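Zinunby Robotics Forum > School and Club Teams > Grid board drifting between runs

gearlash
Posts: 212
We're a high school club doing the tabletop sorting challenge at the Lockyer meet. The arm picks blocks from a tray and has to set each one inside a taped cell on a board. We calibrate before practice and the first few placements are fine, then by the end of a session it's putting blocks on the line. The error is always toward the same side. Arm is the Ener kit with the wrist camera. Has anyone else had this?

mod_tulip
Posts: 2,906
Is the board fixed to the table? First thing I'd check. Ours crept a little every time someone leaned on it.

gearlash
Posts: 212
Clamped at two corners. I put pencil marks on the table on Saturday and it was still on them when we packed up.

sprocket_dad
Posts: 87
Then it's the arm. The Ener shoulder joint loses its zero when it warms up. My daughter's team rehomed every 20 placements and the problem went away. It costs you a few seconds each time but the clock at Lockyer is generous.

northbench
Posts: 431
I don't agree that it's heat. We logged ours for a whole season and the shoulder was steady after the first ten minutes. What moved was the camera mount. The two small screws on the bracket back out. Put thread locker on them and redo the hand-eye calibration.

sprocket_dad
Posts: 87
You had the newer bracket though. The older kits have a plastic shoulder gear and it does shift. I've had it apart.

northbench
Posts: 431
We had the older kit. Rehoming hides the problem for some teams, I'll give you that.

quietservo
Posts: 14
New here, coaching a middle school team. Can I ask how you're finding the cells? We used the outside edges of the board and it was bad whenever the camera tilted, so the kids switched to finding the tape crossings and that was better.

gearlash
Posts: 212
Tape crossings for us too. We threshold on blue, fit lines, then intersect them. The students wrote it from the Rasmont workbook, chapter 4, with a few changes. It needs two crossings in view or it falls back to the last known pose.

mod_tulip
Posts: 2,906
That fallback could be your drift. If it loses a crossing and keeps using the old pose, you'd never know from watching the arm. Print a line to the log every time it happens.

gearlash
Posts: 212
Good idea, we don't log that. I'll get the students to add it this week.

northbench
Posts: 431
Still check the screws.

gearlash
Posts: 212
OK, update. We did both. Screws were tight, sorry northbench. The log showed the fallback firing a lot, nearly always on the cells at the far side where the ceiling light hits the board. We've moved the lookdown pose in closer and lowered the saturation cutoff. Drift over a full practice is much smaller now, though it isn't gone.

sprocket_dad
Posts: 87
So what's left over is the shoulder.

gearlash
Posts: 212
Maybe. We'll try your rehoming at the next practice and compare. The other thing on my list is the tape. One of the students thinks we should redo the whole grid with narrower tape so the line fit has less width to wander in. I'd sooner keep what we have, as the meet board is supposed to match it and the code is tuned for that blue. We'll press down any spots that have lifted and leave the layout alone until after Lockyer. I can post the line fitting code if anyone wants it. It's short and not very tidy.
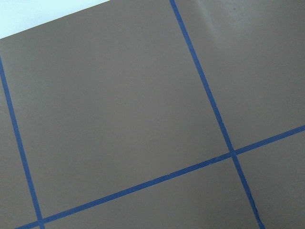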